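洛宁（Lonine）共享办公空间工位改善项目中期进展报告

报送单位：吉凯罗（Gikero）社区工作空间运营部
报送对象：埃孔（Ekon）公益基金项目管理处
报告阶段：第二阶段（截至十月）

一、项目背景与本阶段任务

洛宁共享办公空间设在坎潘（Khamphan）楼二层，面向自由职业者、初创小组及返乡就业人员开放，现设固定工位30个。贵基金资助的工位改善项目以桌面、显示器高度、照明和收纳为主要内容，目标是在不更换主体家具的前提下，改善长时间伏案工作者的使用条件。

第一阶段已完成使用者意见收集和工位编号。本阶段的任务包括：逐一登记桌面及桌上物品的现状；整理显示器垫高的现有做法，提出统一配置方案；清理并养护木质桌面；调整部分工位的采光朝向。现将各项工作的进展、存在的问题及下一步安排报告如下。

二、工位现状登记

登记工作由运营部自行完成，未占用项目经费。登记表按工位编号填写，内容包括桌面材质与磨损情况、显示器放置方式、线缆走向、桌面杂物及使用者提出的要求。使用者不在场时，工作人员只记录，不移动桌上物品；需要移动的，另行约定时间。

登记结果显示，桌面本身状况总体良好，主要问题集中在显示器高度上。原有显示器底座偏低，使用者普遍自行寻找物品垫高，所用材料有旧书、打印纸包、收纳盒和鞋盒。以鞋盒为例，编写程序的一处工位，浅色木桌正中放置一只粉红色耐克鞋盒，黑色边框的显示器直接放在盒盖上，盒身标签印有“NIKE COURT ROYALE”字样，尺码为7.5，盒底边缘的纸板已有磨损。
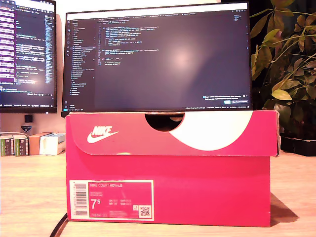

运营部认为，自行垫高的做法反映了真实需求，不宜简单要求撤除。纸质盒体的优点是取用方便、高度合适、盒内尚可存放小件物品；不足之处在于承重能力无法核定，长期受压后可能变形，受潮后尤为明显。在统一支架到位之前，运营部采取以下过渡措施：

1. 使用纸盒垫高的工位，显示器应放在盒盖中部，不得悬出盒沿。
2. 纸盒内不存放液体、食品及电池。
3. 每周日闭馆前由值班人员查看一次，发现盒体凹陷或倾斜的，当日更换为备用木垫块。
4. 使用者希望继续使用自带物品的，可在登记表中注明，运营部予以尊重。

三、显示器支架配置方案

根据登记情况，运营部拟为有需要的工位配置简易木质支架。支架不设抽屉，下部留空，便于放置键盘和文件。方案形成过程中曾比较金属支臂与木质支架两种做法。金属支臂调节范围较大，但需在桌沿夹持或打孔，对现有木桌有损伤风险，安装后也不便随工位调整而移动，故未采用。

首批支架数量定为13个，优先分配给目前以纸盒、纸包垫高的工位。样品已送至洛宁试用，试用者的主要意见有两点：一是支架表面宜略作打磨，避免划伤桌面；二是高度应有两档可选。上述意见已反馈给制作方，修改后的样品尚未交付，预计下一阶段初期可以验收。

经费方面，支架单价原报为200元，经协商，制作方同意在减去喷漆工序后重新报价，书面报价单尚未收到，故本报告暂不列入结余测算。

四、桌面清理与养护

木质桌面的清理按区域分批进行。每张桌子先清除胶痕、墨迹和杯印，再顺木纹方向擦拭，最后薄涂养护蜡。养护蜡选用无色产品，以保留桌面原有的浅色和纹理。工作人员在试涂时发现，逆木纹擦拭容易留下蜡痕，在强光下较为明显，因此在操作说明中增加了顺纹擦拭和侧光检查两项要求。

桌面检查安排在光线充足时进行。暖色强光斜照时，细密的横向木纹较易辨认，残留的胶痕和漏涂部位也更容易发现；物体投下的阴影则会遮盖局部情况，检查时需变换站立位置，对阴影内的桌面再看一遍。

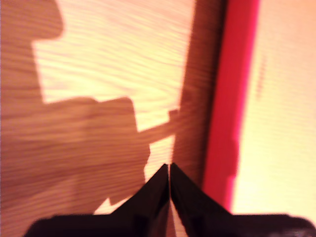
养护工作的进度略慢于计划，主要受工位使用率影响。白天多数工位有人使用，可供清理的时段集中在晚间和周日。运营部已与使用者商定轮换办法：每次腾出一组相邻工位，使用者临时移至会议区，次日上午返回原位。该办法实行后，未收到使用者投诉，但会议区在轮换期间无法对外预约，减少了部分活动安排，此项影响应在后续排期中一并考虑。

五、采光与线缆整理

部分工位在下午时段受直射光影响，深色界面的屏幕反光尤其明显，从事编程和图像处理的使用者反映较多。运营部已在靠窗一侧试装浅色卷帘，并将两排桌子的朝向由面窗改为侧窗。调整后，使用者可自行控制进光，桌面仍能保持自然光照。卷帘拉绳偏长，有被椅轮缠绕的可能，已通知安装方返工。

线缆整理与支架配置同步安排。现有线缆多从桌后垂落，清扫时易被牵动，对放在垫高物上的显示器构成一定风险。计划在桌板后沿加装可拆卸的布质理线带，每个工位限用两条，不钻孔、不用强力胶。理线带已到货100条，暂存于二层储物间，待桌面养护完成后统一安装。

六、存在的问题

（一）支架交付时间不确定。制作方同时承接其他订单，修改样品的交付已推迟一次。如再次推迟，过渡措施的执行期须相应延长，值班检查的工作量也将增加。

（二）登记表填写标准不一。前期登记中，对“轻微磨损”与“明显磨损”的判断因人而异，部分记录需要复核。运营部已补充文字说明，并对有疑问的条目重新查看。

（三）个人物品与公共物品界限不清。部分垫高物、台灯和插线板归属不明，撤换时容易产生误会。拟在下一阶段使用可移除标签加以区分，由使用者自行填写。

七、下一阶段安排

下一阶段拟完成以下工作：验收修改后的支架样品并确认首批订货；完成剩余桌面的清理与养护；安装理线带；完成卷帘返工；对已改善的工位进行一次使用回访，重点了解显示器高度是否合适、颈肩不适是否有所减轻。

需请贵处协调的事项有两项：一是同意在项目总额不变的情况下，将原列桌面更换费用中的未用部分调整用于支架制作；二是同意将支架验收节点顺延至下一阶段中期。有关调整说明及登记表汇总件另行报送，请予审核。

吉凯罗社区工作空间运营部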